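Review: Sallska desk, after one winter and one summer
by Fulgencio Cuesta

I bought the Sallska desk because I started to work from home and the kitchen table was not good for my back. It comes from Brernex, who sell it only by post, in two boxes. 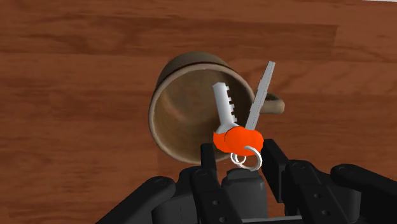 The boxes came on different days, which was a little annoying, as the screws are in the second one. The assembly took me one evening. The instructions have only drawings and no words. Step 9 is drawn from the wrong side, so I put the left leg on backwards and had to take it off again. If you are alone, build it upside down on a blanket and ask a neighbour to help you turn it.

I wanted a desk with real wood on top. Mine is oiled, not varnished, and it needs new oil sometimes. I did it in the spring with a cloth and it drank quite a lot. A glass left overnight makes a ring. The ring goes away if you rub it with fine paper and put oil again, but I now use coasters – my wife would say that I should have used them from the first day.

The legs are steel and you can change the height by 20 centimetres, with a small key. It is not a desk for standing. You choose your height once and then you leave it. On my floor, which is old and not flat, it moved a little when I typed fast. The feet can be turned to correct this, but the manual does not mention it. I learned it from the Brernex helpline, where a patient lady explained it to me.

The drawer is the weak point. It is shallow, it has no stop at the back, and when it is full of paper it does not close well. I looked also at the Skirnlow, which has a better drawer, but the top is narrower and I need space for two screens and my dictionaries.

The price was 200 pounds with delivery. For this money I am satisfied. I would buy it again, but I would ask for the version without drawer and put a small cabinet under it.

Four stars from five.

26 July 2019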